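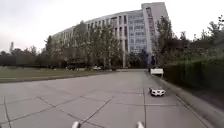 Is Grundau House worth the trip out, and where do you go in?

Posted in Getting Around, 5th December

I have to drop some papers at the Filum office, which has moved to the big curved building out past the ring road. I've been once, in November, and made a mess of it. I came at it across the concrete, which goes on for quite a while, picked what looked like the middle of the curve, and walked along the front until I'd run out of building. Every bit of it looks like the entrance from a distance and none of it does up close.

My letter says "Level 2, Workneh Wing", as if anyone outside the place would know what that meant. Is it the long part or the tall part? Is there anywhere to leave a car? And is there something to do there while you wait, or should I bring a book? My mum is coming with me this time and she has views about waiting.

Thanks in advance. I did try ringing. I was fourth in the queue, then sixth.

3 replies

graveltruck

long part. park by the trees

pinstripe_and_pie

Worked there for longer than I planned to, so let me save you the walk.

The Workneh Wing is the long curved bit. The tall part on the right as you face it is the tower, and you don't want the tower unless you've been asked to go there, in which case my sympathies. Between them there's the big grid of bluish glass. Everyone aims for the glass. It looks like a front door for giants. It's a wall, and behind it is a stairwell with a rubber plant in it.

What you want is a plain door at ground level, behind the trees, a little to the left of the glass. There's a sign, in the same grey as the building, put up by somebody with a strong sense of colour harmony. Go in, turn left, take the lift to 2. Filum is room 25. The desk shuts for lunch and the notice saying when is on the inside of the door.

Parking is along the far edge of the paving, in front of the trees. Don't leave the car in the middle of the concrete just because there's a paddock's worth of it going spare. I've seen people come out to a ticket and a long conversation.

If it's windy, keep to the hedge side on the right. The open part has no shelter at all and your papers will end up on the lawn. Put them in a zip-up folder. Mine went in a manila one, once.

As for your mum, there's a bench in the lobby and a machine that sells tea in the loosest sense. Bring the book, and bring her one too.

Stistmont_Sid

I'll stick up for the old place, seeing as the person above won't. People call it a filing cabinet that's been left in the sun, but I like the curve. On a grey day the far end goes off into the murk and you could believe it carries on to the coast. Walk back a good way before you turn around and look. The white uprights line up nicely and the trees hide the worst of the ground floor.

On the bus question (I know you didn't ask, but someone will): the 154 from Stistmont stops on the road behind the hedge. You then walk the length of the hedge looking for the gap. It's a very tidy hedge. I've had plenty of time to admire it.

Not sure about the room number above, I thought Filum was further along. Ask at the desk.

pinstripe_and_pie

It's 25. It was further along before they moved the photocopiers.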